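1/ Troquei quase todos os panos da cozinha por microfibra em novembro. Antes era um monte de trapo velho: camiseta cortada, pano de prato furado, um pedaço de toalha de banho. Vou contar como ficou a organização, o que uso em cada lugar e o que larguei pelo caminho.

2/ Primeiro, o motivo. Minha bancada é clara e lisa. Qualquer marca aparece: anel de copo, respingo de café, risco de gordura. Com pano de algodão eu limpava e ficava um véu. Passava de novo, o véu mudava de lugar.

3/ Comprei dois pacotes. Um da Wustari, mais grosso, por 90 reais. Outro da Buslow, mais fino, de borda sem costura. Os dois vieram com cores misturadas. No começo achei as cores um enfeite. Hoje é por elas que eu me guio.

4/ A divisão aqui em casa ficou assim:
amarelo — bancada e mesa
azul — vidro e espelho
cinza — fogão
verde — banheiro, e do banheiro não sai

5/ Já tentei etiqueta de tecido, caneta permanente, canto cortado. A caneta sumiu na terceira lavagem. O canto cortado desfiou. Cor funciona porque quem chega na cozinha com a mão molhada não para para ler nada.

6/ O amarelo é o que mais trabalha. Mesa do café, bancada depois do almoço, bancada de novo à noite. Uso dobrado em quatro e vou virando as faces conforme sujam. Quando acabam os lados limpos, vai para o cesto.

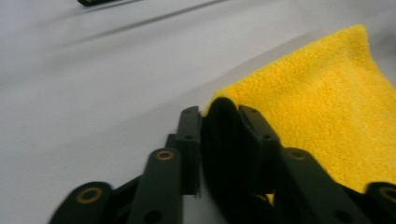 3 min de leitura · 443 palavras

7/ Amarelo vivo sobre tampo claro tem uma vantagem prática: dá para achar o pano de longe. O cinza da Wustari eu vivo perdendo em cima da bancada. Já joguei um no lixo junto com papel-toalha.

8/ Sobre molhar ou não. Para pó e farelo, seco. Para marca de copo, úmido e bem torcido. Para gordura, úmido com duas gotas de detergente neutro e depois outro pano só com água. Se o pano pinga, está molhado demais e vai deixar rastro.

9/ Tampo liso pede movimento reto, de uma ponta à outra, sempre puxando a sujeira na mesma direção. Em círculo eu só espalhava. Termino na borda, com a outra mão embaixo para aparar o farelo.

10/ Lavagem. Foi onde mais errei. Lavei o primeiro lote junto com toalha de banho e os panos saíram cheios de fiapo. Microfibra segura tudo, inclusive o que solta das outras peças. Agora vai separada, água fria ou morna, pouco sabão.

11/ Amaciante, não. Usei uma vez e os panos passaram a empurrar a água. Recuperei lavando duas vezes seguidas só com água morna e um pouco de detergente. Dois não voltaram ao normal e viraram pano de bicicleta.

12/ Alvejante também não. O verde do banheiro eu deixo de molho em água morna com sabão e enxáguo bastante. A cor segurou bem até agora.

13/ Secagem: varal, à sombra. Seca rápido. Se lavo à noite, de manhã já dá para dobrar. Não passo ferro e não uso secadora quente — o pacote da Buslow traz esse aviso e eu segui.

14/ Dobra. Comecei fazendo rolinho, que fica bonito na gaveta. Parei. O rolinho abre quando você puxa o vizinho. Voltei para o retângulo: ao meio, ao meio de novo, em pé na gaveta, com a dobra para cima. Puxa um, os outros ficam.

15/ A gaveta tem um divisor da Nowakowski, daqueles de mola. Custou 133 reais e foi a compra mais cara disso tudo. Dava para fazer com papelão de caixa de sapato. Fiz assim por um mês e aguentou bem, até eu derrubar água dentro.

16/ Ordem na gaveta, da esquerda para a direita: amarelo, azul, cinza. O verde mora no armário do banheiro. O amarelo fica na frente da mão de quem está na pia. Parece detalhe, mas antes ele ficava no fundo e todo mundo pegava o azul para limpar mesa.

17/ Pano usado não volta para a gaveta nem "só por enquanto". Tem um gancho do lado da pia para o amarelo do dia. À noite ele sai do gancho e vai para o cesto, mesmo que pareça limpo.

18/ Testei também o pano da Mornalance, aquele com um lado felpudo e outro raspador. O raspador tira massa seca muito bem. O lado felpudo é fraco para acabamento. Ficou para depois de fazer pão e só.

19/ Onde a microfibra não me convenceu: secar louça. Parece que agarra na pele da mão, e eu tenho a mão ressecada. Para louça continuo com pano de prato de algodão, os antigos, que já estão macios.

20/ Tábua de madeira também não. Ela prende nas lascas e puxa fio. Tábua é escova e água.

21/ Perguntaram se vale comprar do mais caro. Tenho os dois tipos e, para bancada, prefiro o grosso. Para vidro, o fino. Se fosse para ter um só, teria o grosso e aceitaria uma marquinha no espelho.

22/ Quanto dura? Ainda não sei. O sinal que estou olhando é o toque: pano novo arrasta um pouco na superfície, pano cansado escorrega. Quando escorregar, desce de categoria. Bancada, depois chão, depois garagem.

23/ O papel-toalha continua na cozinha, só que num canto mais alto. Uso para óleo de fritura e para o que o gato deixa no chão. O resto é pano.

24/ Se alguém souber tirar mancha de cúrcuma de microfibra clara, me fala. No amarelo não aparece. No cinza aparece, e já foram quatro lavagens. Próximo fio é a gaveta dos potes com tampa.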